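Reassembly of Desktop Workstations from Salvaged Parts
Final report, Hardware Maintenance Project
Group members: Savvas Vrettos, Angelica Layug, Tatu Obura
Supervisor: Libor Kováčik
Submitted 2024-03-18

1. Background

The Stokilside teaching lab replaced its desktop computers in February and handed the old units to our group. The task was to bring four of them back to working order, using parts from the remaining units where needed, and to write a procedure that next year's group can follow. The finished machines go to the Condorero reading room, where they will be used for word processing and catalog searches. Speed was not a requirement. Stable operation over a full working day was.

This report covers the processor, the memory and the cleaning of the chassis. Storage and software installation are covered in the separate report by Victor Mussa.

2. Condition on arrival

The units had been stored on open shelving and all of them held dust. The heaviest deposits were on the fan blades and between the fins of the coolers. Two units did not power on. One powered on and shut down again before reaching the setup screen. The last one started normally but lost its date and time whenever it was unplugged.

The thermal paste under the coolers had dried to a hard layer in every unit. On unit 3 the cooler would not lift. Running the machine to warm the paste was not possible with that unit, so the cooler was turned a few degrees in each direction until it came free. Pulling it straight up was ruled out, as this can draw the processor out of a closed socket and bend contacts.

3. Procedure

3.1 Opening and cleaning

The power cord was removed and the power button held down to drain the supply. Each worker wore a grounded wrist strap clipped to bare metal on the chassis. The side panel was taken off and the chassis laid flat on the bench so that the board faced up. Dust was loosened with a soft brush and removed with short bursts of compressed air. Fans were held still during this step.

Cable positions were written down before anything was unplugged. The front panel leads gave the most trouble, because the markings on the board are small and partly covered by other connectors.

3.2 Processor and socket

With the cooler off, old paste was wiped from the metal lid of the processor with a lint-free cloth and isopropyl alcohol. Wiping was done from the edge toward the center to keep residue out of the socket. The retention frame was left closed during cleaning. It was opened only on the two units that did not power on, where the contacts had to be inspected. 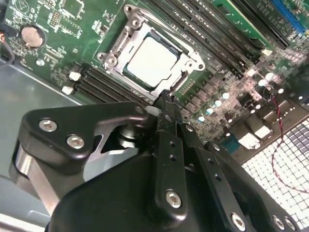
Inspection was done with a magnifier and a lamp held at a low angle. Unit 1 had no visible damage. Unit 2 had one bent contact near a corner, which was straightened with a fine plastic pick. The processor was then lowered into place by its edges, with the corner marker lined up with the mark on the socket, and the lever was closed. Resistance from the lever is normal at this point. If the processor does not sit level before the lever is moved, it must be lifted out and placed again.

New paste was applied as a single small dot in the center. The cooler screws were tightened in a cross pattern, a half turn at a time.

3.3 Memory

All modules were removed, their edge contacts cleaned, and each one tested alone in the same slot. Modules that passed were fitted in matched pairs. The latches must close on their own when the module is pressed down. A latch pushed shut by hand can hide a module that is not fully seated, and this happened once with unit 4.

3.4 Clock battery

The coin cell was replaced in all units, including those that had shown no clock fault. The holder clip was released with a plastic tool. Setup values were loaded from default after the change.

4. Results

Units 1, 2 and 3 passed the memory test and a continuous load run of 132 minutes. The highest processor temperature recorded was 80 °C, on unit 3. Unit 4 failed the first load run and passed the second after its module was reseated.

Unit 2 is considered the least certain of the set. The straightened contact has held so far, but it should be checked first if memory errors appear.

5. Remaining work

The case fan on unit 1 is audible at low speed and should be replaced when a spare is available. Cables in units 3 and 4 still need to be tied back from the fans before delivery. The cable position notes are kept in the lab folder, sorted by unit number.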